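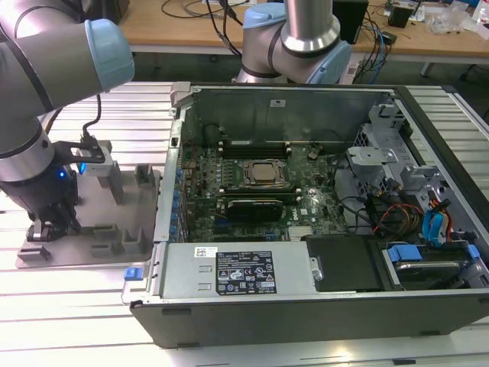

Dell board, side panel off, socket and both banks of memory slots

From: Sang Kim
To: Drorkcombe refurb list
Date: 2021-02-24
Subject: Re: Dell towers, order of work on the bench

Answers to Trí's questions are under each one.

Trí Lý wrote:

> We have the first of the Dell desktops open on its side. Before I go further I want to settle a few things.
>
> 1. Do we take the processor out for cleaning, or leave it in the socket?

Leave it in. Clean the top with the retention frame closed. If there is old paste that won't wipe off with a dry cloth, use a little alcohol on a swab and keep it off the board. The only time I open the frame is when a machine won't post with known good memory.

> 2. Memory is on both sides of the socket on this board. Does it matter where the modules go?

Yes. Follow the diagram for that model and fill the matching slots on each side first. Open the pale latches all the way before you put a module in. Last April we had one come back because a latch was only half closed, and I spent an evening looking for a bad power supply.

> 3. Should the small white sticker on the board come off with the asset tags?

No, leave anything stuck to the board. Asset tags on the outside of the case come off. If there's a sticker on the inside wall of the chassis, leave that too and copy whatever is on it to the sheet.

> 4. Lộc says the limit for parts is 800 per batch. Is that with or without drives?

Without. Drives are a separate 300, ordered through Vlachopoulos. Soledad Collado has the account login. We have spent 513 of the parts money, so please ask before you order heatsinks.

> 5. Where do the finished ones go?

Gastenano wants them first. Put them on the low shelf by the door with the sheet taped on top. Abdul-Rahman Mensah has the van and will say which day he can drive over.

One more thing. Please don't set loose screws on the slatted bench. They go through the gaps. There are lidded tubs in the gray cabinet, second drawer.

Sang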